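Prumik Bench Cell
Set-up guide for demonstrators

Section 4: Running the PC teardown on an open day

The teardown is the demonstration people stay for. They all have an old computer under a desk somewhere, and most have never seen the inside of it. Once the side is off and the arm moves in, the questions start straight away and rarely stop before lunch! This section takes you from a clear bench to the first visitor group. Allow 20 minutes.

4.1 Before the doors open

1. Switch on the cell at the wall, then at the control cabinet. Wait for the steady green lamp.

2. Load programme 514 (PC teardown, desktop case). Programme 3641 looks similar in the list but is meant for the Standale hall, where the bench is set lower. Running it here will bring the fingers down too far.

3. Check that the emergency stop releases and resets. Do this every morning, even if the cell was used the evening before.

4. Turn the visitor screen towards the barrier and choose "Wrist view". Visitors love this one - they see the job from the arm's side, and children at the back can follow it as well as the adults in front.

Note: The visitor screen lags a little behind the arm. Talk to the arm, and let the screen catch up.

4.2 Placing the computer

1. Use a machine that has been unplugged from the mains overnight. Never open the power supply housing, on the stand or anywhere else.

2. Take off the side panel and lay the case on its side with the motherboard facing up.

3. Slide the case along the ribbed bench until the drive cage sits under the gripper. Tighten the bench knobs by hand. No tools are needed.

4. Jog the arm down slowly until there is one finger on each side of the drive cage handle. On the Dell case the handle is bright blue, so it is easy to line up, even for a guest having a go at the controls.

Caution: Stop the arm before you reach across the bench to adjust anything. Keep sleeves, lanyards and badge cords away from the gripper.

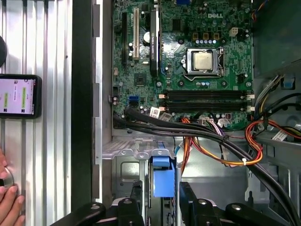
4.3 Talking visitors through the board

Leave the arm parked over the drive cage while you talk. A few minutes is plenty, and you can let the group lead. Good places to begin:

- The processor, under its square metal lid beside the DELL lettering. Ask people to guess which part does the sums before you tell them.
- The graphics card. Somebody in the group will play games and can explain it better than we can.
- The four black memory slots. Keep a spare memory module in your pocket to pass round.
- The coin-cell battery. This gets a surprised reaction nearly every time, and it leads nicely into why boards are sorted before recycling.

Point with the plastic wand from the Brandes tool tray, never with a screwdriver.

4.4 The lift

1. Ask the group to stand behind the yellow line.

2. Check that no cable lies across the handle or between the fingers. Tuck any stray ones back towards the board.

3. Press Start and keep one hand near the emergency stop.

4. If the arm pauses and the lamp turns amber, press Hold, move the case a little and press Start again. Tell visitors what has happened. They enjoy a retry as much as a clean lift, and it makes a good opening to talk about how the arm senses grip.

5. After 2 failed tries, end the run and carry on with the sorting game from the Sternska box (see Section 5).

Note: On Wednesday school visits, run the lift at half speed. The slower movement gives everyone time to call out what they think will happen next.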